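Speaker notes: a disassembly arm in a shared workshop
Slot: 26 minutes plus questions. Slide cues in brackets.

[Title slide]

Say the title once and move on. State the scope early: one arm, one hand, one bench in a shared workshop, scrap desktop computers as the workpiece. The project is called Kovow. The workshop is Evano. Both names are on the slide, so there is no need to spell them.

The talk covers the hand, the wrist camera, the fixture and the cable problem, in that order. Software gets five minutes at the end and no more. Anyone who wants the code can ask afterward.

[Slide: why desktop towers]

A desktop tower is a reasonable test object for a home-built arm. It has a large opening, most parts sit in known planes, and the forces needed are within reach of hobby-grade motors. It also has things that make life hard: sheet metal edges, latches that need two motions at once, and wire that does not stay where the model says it is.

Towers arrive at Evano from office clear-outs. We accept them with the drive wiped or the drive missing. Do not go into the wiping policy unless asked.

[Slide: hand, rev 5]

Five revisions. Revisions 1 and 2 were parallel jaws and could not get behind a cable. Revision 3 added a second pair of fingers and was too wide to enter a case. Revision 4 fit the case but flexed at the base. Revision 5 is what we use now.

Points to make:

The plates are matte black. A bare finish threw glare back into the wrist camera and we lost the fingertips against the chassis.

All visible fasteners are hex socket. Carry the key in your pocket. A fastener that works loose during a session is the most common stop we have, and the second most common is a link rubbing its neighbor after somebody has tightened it too far.

Fingertip pads are a wear item. Keep two sets. Change both together, never one.

Total count of logged grasps on this revision: 1579. Read the number, then say what it includes: every commanded close, good or bad, on any part. It is a wear figure and should not be taken as a success figure. If asked for success rate, say that it depends heavily on the part and offer the table at the end.

[Slide: wrist camera]

The camera is small, fixed to the wrist, and looks past the fingers. Advantages: it moves with the hand, and the calibration between the two only changes when something is bumped. Disadvantages: the hand hides the part at the moment of contact, and every change of approach angle changes the background.

We tried an overhead camera on the Clavura stand first. The sides of the case blocked it below the level of the memory slots. It remains useful for checking that the case has not slid on the bench, and that is all we use it for.

Exposure is fixed per session. Auto exposure hunted every time the hand moved from board to bare metal. Set it on the brightest surface in view and accept a dark board.

[Slide: fixture and bench]

The case lies open on the bench. Early on we clamped it at two corners, which pulled thin panels out of square. Now it sits against two stops with a strap across the far end. Repeatability is worse on paper. In use it makes little difference, given that every case is found again by camera before the first move.

Speed limit inside the case is set in the Verhoeven controller, in a separate profile from free air. The controller has a ramp of 1000 milliseconds when changing between profiles. Do not shorten it. We did, and bent a finger link.

Mention the stop button: on a cord, held by whoever is standing at the bench, never left on the table.

[Slides: inside the case, three in sequence. Leave each up for a slow breath.]
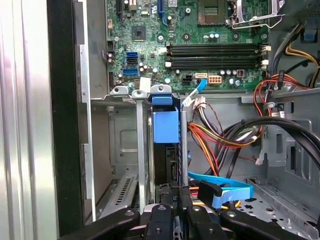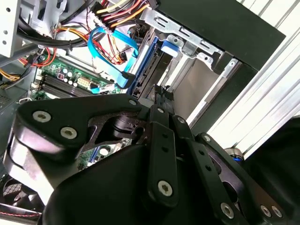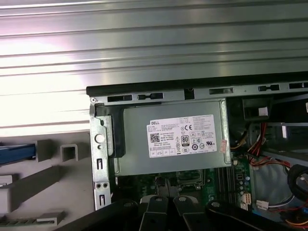 Cable routing is where the planner spends most of its time. A rigid part has one pose, and once that pose is known the approach can be computed and checked against the case model. A cable has no such thing, so we treat each one as a keep-out tube with a generous radius and shrink it only when no path remains. Go back to the first slide of the three for this: the light blue SATA cable lies flat just above the fingers, the power bundle hangs to the right of center, and the thick black cables sweep across the right half. Draw a tube around each of those and the free space toward the board gets small. The second slide makes the same point from a tilted view, with the red, yellow and black wiring crossing the upper part of the case. The usual answer is to come in steeper and closer to the metal, and to let the outer fingers pass on either side of whatever is being approached.

If short on time, drop the next two paragraphs and go to the software slide.

Labels. Text on a part is a good anchor for localization when it is present. The white Dell label on the power supply in the third slide is a large, flat, high-contrast rectangle with a known orientation, and the detector likes it more than the casing it is stuck to. The ribbed metal in the upper half of the same slide is the opposite case: repeated parallel edges with bright bands across them. Stereo matching on a surface like that gives confident wrong answers. We mask it.

Color. Blue latches and blue cables share a threshold in our segmentation. Separate them by shape. We have not found a color space that does it.

[Slide: software]

Three processes: camera, planner, controller. They talk over a local socket. The planner may be restarted without stopping the controller, which holds position until it gets a new path or the stop button is pressed. Logs are written per session and kept on the workshop machine until the disk is full.

[Slide: open items]

Screwdriver tool change is manual. Force sensing is by motor current only, and it is poor at low speed. The camera cable still runs outside the wrist and needs a proper strain relief before December. Questions.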